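Kater sim cell: gripper stops short on the dish pick
Ticket 109
Opened by: Lavanya Shetty
Assigned to: Manikandan Palaniappan
Status: closed, one follow-up open

Lavanya Shetty, first post

Hi all, I need a hand with the Kater cell before the Fluvville people want their numbers. It's the simulated Franka in the red room, the one we use for the tabletop picks. I've had it going over the dish on the stand since this morning and it keeps giving up right above the thing. No error, no collision warning, it just sits there until the planner times out at 2000 steps and then the episode gets marked as failed.

What I've tried so far: restarted the sim, reloaded the scene from scratch, swapped back to the default home pose, and cleared the planner cache (twice, the second time out of pure spite). Same thing every time. The joint readings look fine to me and the gripper opens and closes when I drive it by hand from the console.

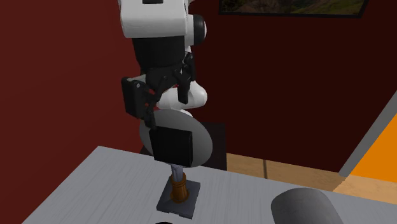

The odd part is that the log says the target is reached. So the planner is happy, the controller is happy, and the grasp check comes back with nothing in the fingers. I went through the last batch and all the dish picks do it. The other objects are fine! I can pick the ray gun all day long.

Could somebody who knows the object files better than I do take a peek? I didn't touch anything in there, but I know the Kaimal asset pack got updated in January and I never checked what came with it.

Manikandan Palaniappan, reply

Hey Lavanya, picked this up. If the planner says it's reached and the fingers are empty, my first guess is that the grasp point is in the wrong spot on the object, so the arm is going exactly where it's told and where it's told is no good. The stand is a pain for this. It has a base, a post, then the dish on top, and the grasp point hangs off whichever of those is set as the parent.

Two things to send me, please: the object config as it is on your machine (not the one in the repo, I've been burned before), and whatever you have for the tool offset. Somebody swapped the gripper model on this cell and I don't trust the offset until I've seen it.

Lavanya Shetty, reply

Both attached. And yeah, the gripper got swapped, that was Costel. I'll ask him what he did with the offset.

Costel Voicu, reply

Guilty! I put the new gripper model in and I did change the tool offset, it should be in the cell config under the Totent profile. If Lavanya is starting the cell with the plain profile she's getting the old hand's numbers. Sorry, I meant to write that up and then I got pulled onto something else.

Manikandan Palaniappan, reply

OK so there are two problems on top of each other, which explains why restarting did nothing for you.

First, Costel is right, you were on the plain profile. The offset there belongs to the old hand. Please start with the Totent one from now on. I've made it the default on this cell so you shouldn't have to remember.

Second, the asset update moved the parent on the stand from the dish to the base. The grasp point kept its old numbers, but now they're measured from the wrong part. I set the parent back to the dish and typed the grasp point in again by hand.

I also had a look at the dresser layout while I was in there, because it has the same stand and I figured it would have the same trouble. It did, so I fixed it there too.
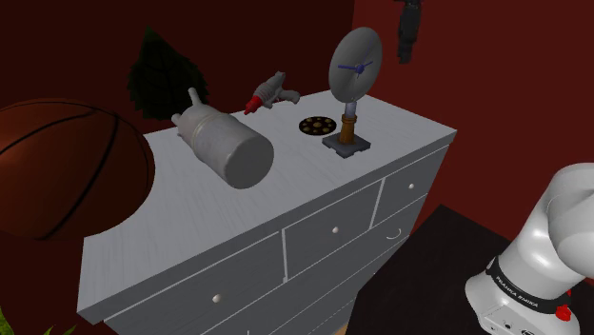 Dresser layout, stand to the right of the round disc, arm at lower right.

Could you run a full batch on your side? I only did a handful and I'd like to see it on your machine before I close this.

Lavanya Shetty, reply

Ran 300 episodes over lunch on the Totent profile. No timeouts on the dish at all, and the grasp check comes back good on everything except 2, and both of those were the ray gun slipping, so that's a different story. I'm so relieved, thank you both!

Manikandan Palaniappan, reply

Great, closing. I'm leaving a follow-up open for Costel to put the tool offset in the cell notes, and I'll add a check that prints the active profile at startup. If the ray gun keeps slipping, open a new ticket for it and put my name on it.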